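# Toston roof box, 2-side opening

The Toston is a hard-shell roof box for station wagons, hatchbacks and mid-size SUVs. It mounts to square or aero crossbars with the Hanberg quick clamp and opens from either side of the vehicle.

## Construction

The lid and base are formed separately and joined by a hinge rail on each long side. The nose is low and tapers toward the windshield to limit wind noise at highway speed. A rubber seal runs the full perimeter of the base. The shell is UV-stabilized and can be washed by hand with car shampoo. Do not use solvents or automatic car washes with the box fitted.

## Mounting

Four clamps slide in channels molded into the floor. Set the crossbars first, place the box with the nose forward, then tighten each clamp until the knob clicks. Check that the tailgate opens fully before locking the clamps in position. Retighten after the first trip and again at every 1,000 miles.

The load limit printed in the vehicle owner's manual takes priority over the limit of the box. Include the weight of the box and the bars in the total.

## Locking

Both sides use the Skalanlow central lock. The key can be removed only when all latch points are engaged. Two keys are supplied. Note the key number before first use; replacements are ordered by number.

## Packing

Place heavy items between the crossbars and light items at the ends. Hard kitchenware should lie flat on the floor of the box, with soft bags over it. Secure the load with the Herrera straps.
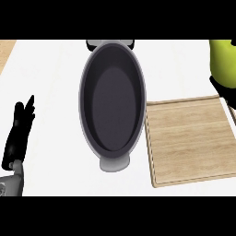
*Oval baking dish, dark interior, handles at the narrow ends.*

## Service parts

- Clamp set, Hanberg
- Lock cylinder with 2 keys, Skalanlow
- Strap pair, Herrera
- Perimeter seal, cut to length

Inspect the seal and straps each December, or before winter storage. Product data as of 25/07/2020.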